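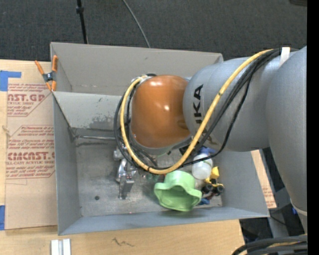 Tamisico, March 2, 2019

Collecting grasp examples — notes for lab section 4
G. Dunmore

Read before you come in. Bring the sign-up sheet number for your group, I won't have spares.

What we're after

A set of grasp attempts on mixed objects in one bin. Each attempt = one example. Image before, where the gripper went, image after, label. The model gets the before image and a candidate motion and has to say how likely the grasp is to hold. Everything else in the unit hangs off that, so the examples matter more than the network. Last year's groups spent three weeks tuning layers on bad labels.

Targets
Per group: 500 attempts minimum, failures count.
Whole class last year: 2,195, of which 700 got thrown out (see "Labels" below).
Held-out test set: 1,021, already collected, do not touch, do not look at.

The bin

Sloped walls, so things slide back toward the middle. Good for us, fewer objects stuck flat against a side. Still happens in the corners. Round things lean on the front wall and the arm comes in at a poor angle. Keep those attempts! They're the hard cases and we never have enough of them.

Objects: mix rigid and awkward. The green one with the wavy rim, the white container with the blue lid, the little yellow and black vehicle. Why these? Different failure for each. A wide rim gives the fingers an edge but the thing can swing once it lifts. A smooth round container squirts out. The vehicle has a dozen places to pinch and maybe two are any good. Add small stuff too, it gets hidden under big stuff and the model needs to see that.

Don't tidy between attempts. Stir, drop back in, go on. If you set objects upright by hand you are teaching it a world where somebody sets them upright.

The rest of the table is part of the picture as well. Acrylic sheet next to the bin, tape, clamp on the corner. If those stay put for all your attempts and change for the next group's, the network can learn whose data it is looking at. We crop to the bin before training but the clamp is on the wall, so it survives the crop. Think about what that does. (We'll come back to this in the Penrose reading.)

Cables

They run down the arm to the wrist and they cross the view. Sometimes over the object you want. Two schools here:
 — mask them out
 — leave them in and let the model cope
We leave them in. Arm will be there at run time too. But take the "before" image with the arm pulled back, otherwise the label image and the decision image are diffrent things and half your hidden objects are hidden by us.

Check slack before the wrist turns. Full rotation both ways at low speed, hand on the stop.

Labels

Success = object clear of the bin and still held at the end of the pause. Not "touched it", not "lifted a bit". Two objects at once: mark as double, don't call it a success, we sort those later. Dropped over the wall: failure, put it back, carry on.

Gripper width alone is not enough for a label. Thin things read as closed. That was most of the 700. Use the after image and compare against the before.

If you aren't sure write U. Do not guess. A U costs us one example, a wrong label costs more then that.

How to pick the motion

First 100 or so in each session random, inside the bin limits. Yes it's slow, yes most will miss. After that let the current model choose, with one in five still random. All model-chosen and you only collect what it already likes.

Files

Donanis format, one folder per session, log next to the images. Upload through Tileo the same day. Don't rename anything.

To hand in

Your log, your success rate for random and model-chosen seperately, and one page on ten failures of your choosing. What did the gripper do, what would you change in the collecting (leave the network alone for now).

Next time: how much of the set you can throw away before the curve moves. Read the Penrose handout up to the second table.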